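El cajón de los calcetines (y un par de cosas más de julio)

Este mes me tocaba a mí escribir el rincón doméstico del boletín y tenía pensado hablar de persianas, pero las persianas pueden esperar. Llevo tres semanas metido hasta el cuello en calcetines y necesito contarlo.

Todo empezó en marzo, cuando nos mudamos al piso de Barisa y el armario nuevo resultó tener un solo cajón pequeño para los dos. ¡Uno! En la casa de antes había una cómoda entera y allí cabía cualquier desastre: calcetines de invierno, de deporte, sueltos, con tomates, aquellos de renos que me regaló mi suegra y que me quedan por la espinilla. Los metimos todos en una bolsa, la bolsa fue debajo de la cama y de allí íbamos pescando por las mañanas a oscuras. Más de un día me he presentado en la oficina con uno negro y otro azul marino.

Así que un día vacié la bolsa encima de la colcha. Creo que el montón me llegaba al codo. Puse la radio, me hice un café y empecé por lo más tonto, separar por colores, que es lo que haría cualquiera y es un error (al menos para mí), porque al final tienes una montaña de negros que parecen iguales y no lo son. Unos tienen el puño más alto, otros una rayita, otros la puntera gris. Lo que me funcionó fue separar primero por largo: tobilleros, media caña, altos. Después por grosor. Y solo al final miro el color y los detalles. Va mucho más rápido, de verdad, y cansa menos la vista.

Los detalles son una bendición, por cierto. Un talón de otro color, una raya en el puño, lo que sea. Desde que me di cuenta compro calcetines con alguna cosa que los distinga, y los lisos los compro todos de la misma marca y el mismo modelo. En el mercadillo de Prerach los venden en paquetes surtidos muy apañados, y encima el señor del puesto te deja cambiar un par si no te gusta el color.

Otra cosa que he cambiado: ya no hago la bola. Toda la vida dándole la vuelta al puño para envolver el par, como hacía mi madre, y claro, se me quedaban las gomas dadas de sí. Ahora los estiro en la mesa, pongo uno sobre otro con los talones para el mismo lado, aliso bien la punta y doblo en dos o en tres según el largo. Quedan como libritos, los pongo de pie en el cajón y se ven todos de un vistazo. Lo más pesado es desenroscarlos, que de la lavadora salen retorcidos como churros y hay que meter la mano hasta el fondo. También he aprendido a hacerlo en una mesa despejada y no en la cama, donde se cuelan entre los pliegues del edredón y aparecen en Navidad. 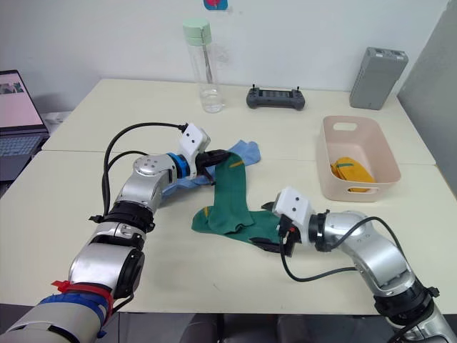
Texto: Recep Taşdemir
26 de julio de 2021

Un verde oscuro con el talón mostaza y un azul claro jamás se me van a confundir, ni recién levantado. Pares así quiero yo en mi cajón, y no los catorce tonos de gris que he heredado de no sé qué rebajas.

Para los viudos tengo un cesto de plástico en el lavadero. Van ahí y esperan un mes. Si la pareja no ha salido para entonces, pasan a trapo del polvo (metes la mano dentro y limpias las lamas de las persianas de maravilla, mira, al final sí que hablo de persianas). Mi pareja opina que un mes es poco y rescata alguno a escondidas, así que el cesto nunca acaba de vaciarse.

Si tenéis un sistema mejor, escribidme a la redacción, que me interesa mucho, sobre todo para los de los niños. Mi hermana, que vive en Semple con tres criaturas, me pide ayuda y yo ahí no sé ni por dónde empezar. El mes que viene, toallas.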